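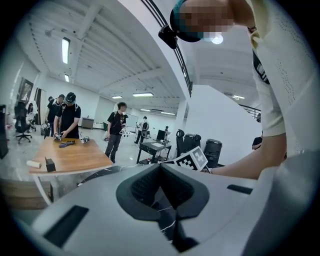

Open day at Bellton, several people busy with the grippers.

Stories > Short Fiction > The Paper Roll

So my aunt Philomena got two tickets to the open day at Bellton and I was the only one in the family who didn't come up with an excuse fast enough. I'd pictured a giant orange arm building a car. What I got was a big white room with office chairs and grown people in ball caps, holding grippers in their hands and bending over tables like they'd dropped an earring!

"Is that the robot?" Aunt Philomena said, pretty loud.

"It's the hand," said our guide. Her badge said Reshma Masilela and she had the nicest, most tired voice. "We teach the hand first."

Well, my aunt taught second grade for half her life, so that did it. She marched right up to the table (wooden top, white legs, I've got the same one at home from my divorce) and asked if she could have a turn. Reshma looked over at a guy named Fiifi, and Fiifi shrugged, and the next thing I knew my aunt had a gripper and was going after a roll of paper.

She missed. She missed again. The roll went over the edge and halfway to the gaming chairs, and I went crawling after it in my good pants.

"Slower," Fiifi told her. "Pretend it's asleep."

I don't know why that got to me. My uncle used to nap on their couch with the ball game on, and she'd slide the remote out from under his hand so gently he never once woke up. I'd seen her do it maybe every summer of my life. She didn't say anything, but she set her feet, and she went in low, and the two fingers closed on that roll and up it came.

Fiifi clapped. Reshma wrote something down.

"What'd you put?" my aunt asked.

"Try number 4, good."

"Just good?"

Reshma crossed it out and wrote something longer, and wouldn't let either of us see. My aunt talked about it the whole drive home, and then in July she called me up and wanted to know if they did these every year.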